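Can the Office Kitchen Be Left to a Machine?

Suppliers to the workplace sector now speak of general household robots as a matter of two or three budget years. At Dumer we have read their proposals with interest, and we advise members to wait.

Our doubt rests on small chores. In trials reported to us by Polák, a robot arm completed 40 of 100 attempts to pick up a glass, rinse it and set it down. Each attempt began with a clean, dry worktop.

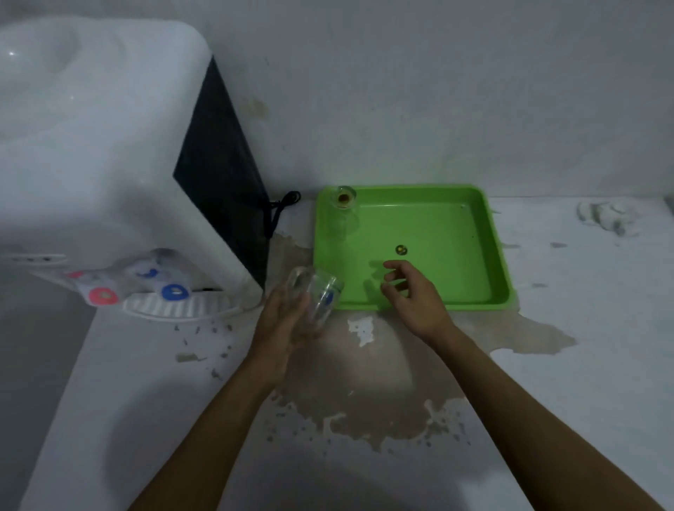

Glasses, tray and spilt liquid beside a water dispenser.

A person who meets such a spill moves the glass, finds a cloth and wipes under the tray as well. Clear glass and thin films of water remain hard for machines to see, and the order of work must be decided on the spot.

We would support a longer trial in shared kitchens, with failures published in full. Until then, cleaning contracts should not be cut in expectation of it.

Kamil Jelínek, for Dumer
2 February 2022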